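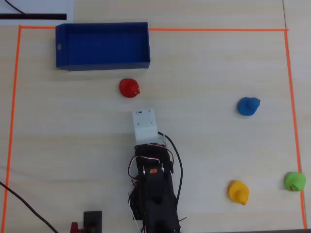
Section 2: Setting Up the Duck Sorting Cell

Your Damero arm is bolted down and wired, so now comes the fun part!

1. Tape the work area in bright orange. Let the bin straddle the tape line if you need the room.
2. Set out the four ducks with space between them for the fingers.
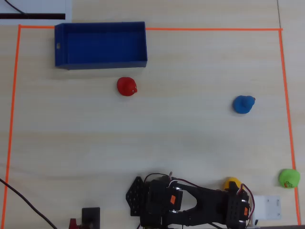 2 min read

3. Jog the arm low over the yellow duck. Check that the servo wires have slack to loop freely -- a tight wire will spoil your day.

Caution: Keep hands outside the tape while the servos are on.

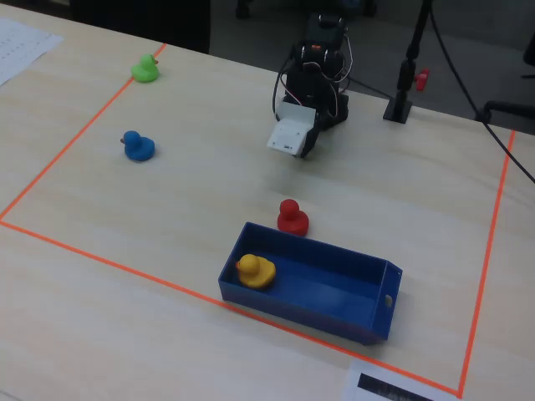 Zallow Geagea

4. Raise the gripper clear of the table and save that pose as 259.
5. Run a slow pass to the bin rim and save it as 795. Seeing a duck line up over the bin is a real treat!

Note: If the arm stops with code 1026, power down and reseat the wrist plug.
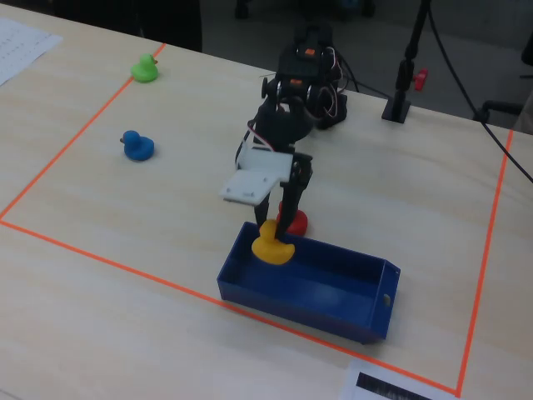 6. Check the wrist plate screws, then bring the speed up a little at a time.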